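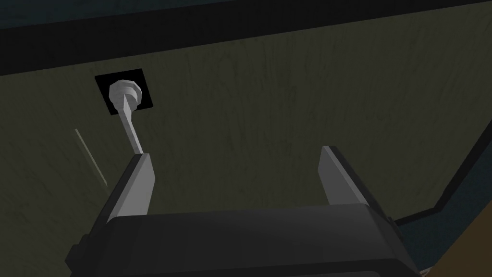 Olive green, on the dull side, with a white lever.

Filed under: Home & Paint, Interviews

The owner of the paint counter in Bendthorpe mixes green more than any other color. She has kept her recipes on index cards from the start and is now up to card 2991. Most of them, she said, are corrections to earlier cards.

"People come in with a leaf or a sock," she said. "I ask what the room is used for and what time of day they're in it. A green you like at noon can go brown on you at 6 p.m."

She started out at a hardware store in Tandport, where the fan deck had 71 greens and customers picked the same four. When she opened her own counter she dropped the fan deck and began brushing samples onto boards. She tells people to take the board home and stand it up, never lay it flat on a table.
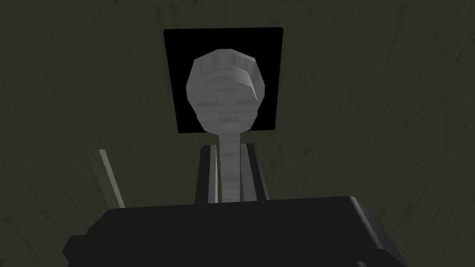

Black against dark olive, with a faint grain.

Olive is the one she gets asked about most. Her standard version is number 222, a mix of yellow ochre, black and a little raw umber. She uses less black than she used to.

"Black does the work fast and then you can't get it back out," she said. "If you overshoot, you're adding gallons to fix a spoonful."

On wood, she prefers a thin coat so some grain comes through. She sands between coats and waits a full day, even when the can says 4 hours. The can was written for a warm, dry room, she said, and her own basement in December is neither. 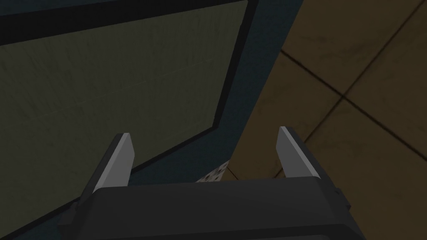
Two thin coats were never enough for one customer, on a job over old pine in Cernanent, and the knots came through by spring. She agreed with the complaint. Pine needs a sealer first, and she should have asked what was under the paint.

She doesn't push matching trim. White looks sharp next to olive for a year, in her view, and after that you see every fingerprint. Cream holds up better. For hardware she leaves people alone.
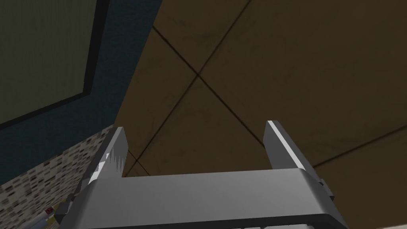

Would she ever paint a ceiling that color, a reader from Mosoti wanted to know. She has done it twice, both times in small rooms, and liked one of them.

"The other one I repainted myself," she said. "I didn't charge for it."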